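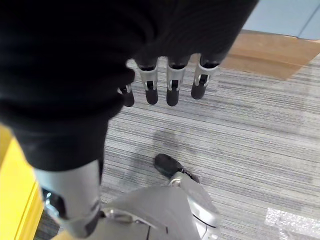
4. Setting up the hand for fabric handling

This section covers first use of the Dratemden hand with cloth: clothing, towels, sheets and similar soft goods. Complete the steps in Section 3 (mounting and cable check) before you start. For the first trials, use one large piece with some weight to it. A dark ribbed knit hanging over the four fingers, with the thumb below and clear of the cloth, is a good starting position. Dark cloth is also a fair test of the wrist camera, as the upper finger segments are dark too and can be hard to tell apart from it.

Before you begin

Clear the floor under the work area. Carpet is fine and does less harm to the fingertip pads than bare wood if the hand touches down.
Tape down any loose edges or cables.
Remove pins, tags and belts from the fabric.

CAUTION: Keep your own hands away from the space between the thumb and the fingers whenever power is on. The thumb can close without warning during calibration.

Steps

1. Switch on the controller and wait for the status light to turn steady. This can take up to 30 seconds.

2. Open Sillelach on the host computer and select Hand, then Soft Goods.

3. Set the grip force to 10 percent. Do not use the rigid object preset. It closes too fast and will pinch the fabric into the finger joints.

4. Press Open. All four fingers and the thumb should move to their outer limits. If one finger stops short, repeat the joint check in Section 3.

5. Lower the arm by hand in Guide mode until the fingertips are just above the fabric.

6. Press Close. The fingers will curl first and the thumb will follow.

7. Raise the arm slowly and hold for 2 seconds. If the fabric slips, raise the grip force one step and try again.

8. Save the setting under a new name. The factory presets cannot be overwritten.

Note: Thick knits may hide the fingertips from the wrist camera. The Kong tracking add-on estimates finger position from the joint sensors when this happens - it must be turned on separately under Options.

Note: Lint collects around the hinge pins. Brush the joints after each session and replace the fingertip pads after 1000 grips, or sooner if they look shiny. Use only Mullus pads, size M. Other pads change the closing distance, and step 4 will have to be done again.

To remove fabric caught in a joint, switch off the controller first, then see Section 7.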